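In praise of the badly packed bag

I have a friend who packs for a weekend the way other people lay bricks. Cubes, pouches, a pouch for the pouches. I've tried it, I really have - I bought a set of 12 from Bresholm one January and used them twice. They live under the bed now.

My own view is that a small backpack with one big opening beats the lot. Something soft goes in first, then whatever you can't do without, then you pull the zip round and go. And get one in a loud colour! You'll never leave it on a train.

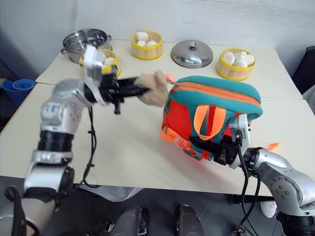
Orange and teal, with something fluffy alongside.

The other thing I won't budge on is packing at the kitchen table. Bedrooms are hopeless for it, you put a jumper on the bed and it just sinks in with the other jumpers. On a big pale table everything shows up, every stray strap and tag, and you can walk round it. Yes, the table is usually half full of lunch. Push lunch to the back.

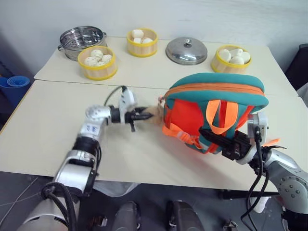
I'd go further and say the food helps. If there are buns sitting in their baskets at the far end, you've got a reason to get on with it, and you'll stop dithering over a third pair of socks. I give myself 10 minutes. My friend with the cubes takes most of an evening and still rings me from the station to ask if I've got a spare charger (I haven't, mine's on the kitchen table).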